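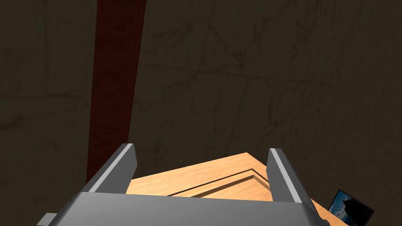
Freezing soup in glass jars, yes or no?

larasati_l
29 November 2018
I made a giant pot of lentil soup and ran out of plastic tubs. Can I use old pasta sauce jars? My sister says they'll crack and I'll be picking glass out of the freezer until spring.

dekberg9
I do it all the time! Leave 2 inches at the top, let the soup cool completely, lids on loose overnight. Straight-sided jars only, the ones with shoulders are trouble.
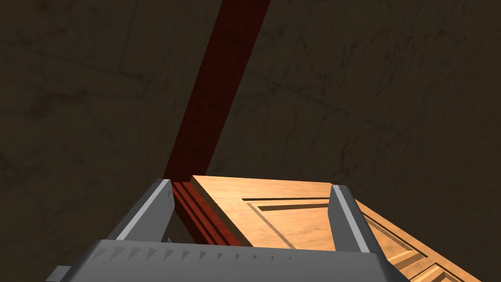

Re: Freezing soup in glass jars

myrto_p
Sorry, going to disagree. I followed all those rules and still lost three jars last December (good chicken stock too, I could have cried). Zip bags, frozen flat on a tray. They stack like books.

dekberg9
Were they canning jars though? Sauce jars are thinner.
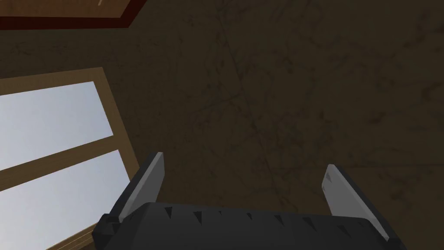 And bags leak when you thaw them, at least mine do. I've had tomato soup all down the fridge door.

myrto_p
Put the bag in a bowl! But fine, they were sauce jars.

larasati_l
OK, so canning jars for half and bags for the rest. Does 600 ml sound like too much for one person?

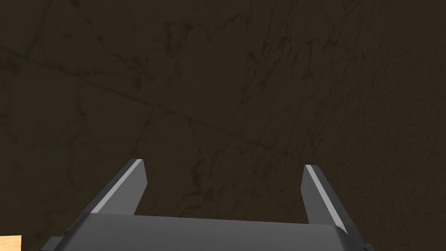 Gralmont Home Cooks Club: Freezer & Leftovers

myrto_p
Not with bread. I'd call it lunch.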